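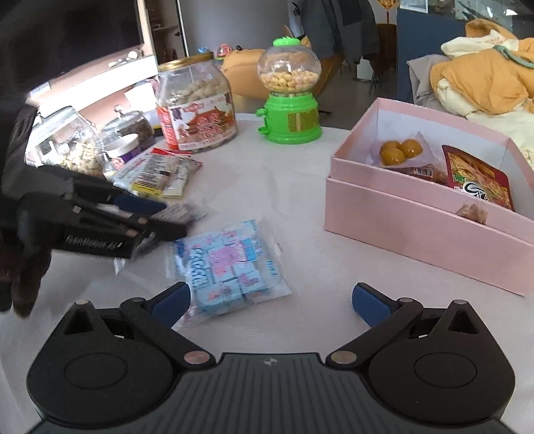
What should a small shop buy first when it wants a robot to pack mixed snacks? A gripper that can handle a floppy bag and a stiff jar in the same shift, and then whatever arm is left in the budget to carry it.

That's my answer as of this morning, anyway, and I'd love to have somebody around to argue with me about it. We're hiring!

Equipment Planner, part-time to start
Nurndale Gift Boxes
Posted February 23, 2019

I'm Lumturie Stan and I run the packing side at Nurndale. We put together snack boxes for offices and birthdays — candy, pastries, little pouches, jars of tea, you name it — and so far all of it gets packed by people at tables. I want to put automation on one line, and I have the money for one line, and I'd like to spend it only once. So I need a person who enjoys quotes and spec sheets more than I do (a low bar, I promise).

What you'd be doing

Mostly you'd be sorting out what we need before we sign for anything. We have 300 different items on the shelf list and I couldn't tell you which ones a two-finger gripper is going to hate. My guess is the shiny flat bags. You'd go through the list with the packers, sort it by how each thing gets picked up, and turn that into a requirements sheet we can send out.

Then come the quotes. Prota has sent us one for an arm with a gripper included, and Karagiannis has sent one where every last thing is a separate line, right down to the finger pads. I've tried to compare them twice and given up twice. I want a five-year cost for each, with spare pads, service visits, training and the floor work in it, and I want to know what happens to the price if we add a second line later.

You'd also plan the trial. We've set aside 12 weeks for it, and Ermira Trajkovski on the floor will be your partner. She packs faster than anyone here and she has opinions about tables.

Who I'm hoping for

Somebody who has bought equipment before, any kind. Bakery, warehouse, print shop, all fine. You should be okay in a spreadsheet and okay calling a supplier back when the answer was mushy. Robot experience is nice but I won't hold out for it. We use Amari for purchase orders and you'll pick it up in a day.

The practical stuff

Three days a week through the trial, with a good chance of full time after. You need to be on site for most of it, as the items change and you really do have to pick them up yourself. Pay depends on experience and I'll tell you the range on our first call. Yes, you get snacks.

To apply, send me a resume and a short note on the worst thing you ever bought for work and what you'd check next time. No cover letter, please. I'm reading everything myself and hope to have somebody started in March.

— Lumturie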